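### 4.2 The middle of the table

Our survey of shared work tables began with the edges, where earlier studies of office clutter have mostly looked. Edges are easy. People put a bag or a cup at the edge, defend it for a morning and take it home. The middle belongs to the whole table, so things go there to retire.

We logged 604 items over the study period across 33 tables at the Bowen and Nalach sites. Of these, 59 were never claimed, even after a notice was posted threatening to throw them out. (The notice was itself logged as an item in March, having slid under a keyboard.) We sorted the rest into three classes: tools in use, tools between uses, and leftovers. The second class gave us the most trouble. A cable with one end free may be waiting for a device, or it may have outlived it, and the people sitting beside it are rarely willing to say which. Coders disagreed over cables more than over anything else, and one pair stopped eating lunch together.

Wrappers were simpler, at least on paper. We counted a wrapper as a leftover unless a hand was on it, in which case it was recorded as "in transit." Figure 3 shows a working table of the kind we coded, with a wrapper in transit, loose cables and a divided cardboard tray sharing the surface with a laptop.
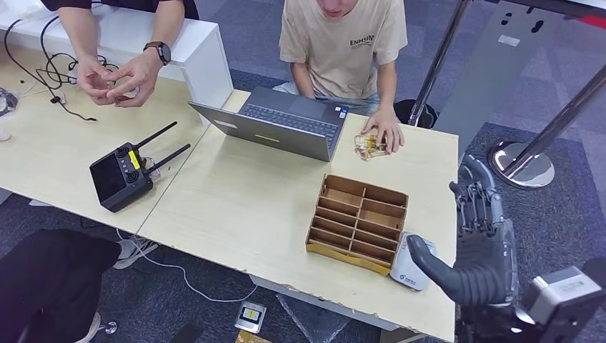 **Figure 3.** A shared table made of two tables pushed together. The tray and the tangled cables were coded separately; the wrapper under the hand was coded "in transit."

Dividers deserve a word of their own. The Broso guidelines for shared rooms, which both sites had adopted and one had read, recommend a tray with compartments wherever small parts are handled. The idea is sound. In practice a tray takes up a good share of the surface it was brought in to free, and it gets moved only when somebody needs the space for a plate. Cardboard trays were more popular with our respondents than plastic ones. They are light, and it is easier to forgive cardboard.

Seams are the other neglected feature. Where two tables meet, people tend to treat the line as a border, though they could not tell us what lay on either side of it. Laptops were allowed to sit near it. Snacks crossed it freely. Pens rolled into it, and we recovered several there with a ruler.

We had hoped to score each table with the Mivix tidiness index, which runs from 0 to 2000. The index assumes one owner per surface, however, and returned the same low score for nearly every table we gave it. We therefore report item classes only, and leave the index to people with desks of their own.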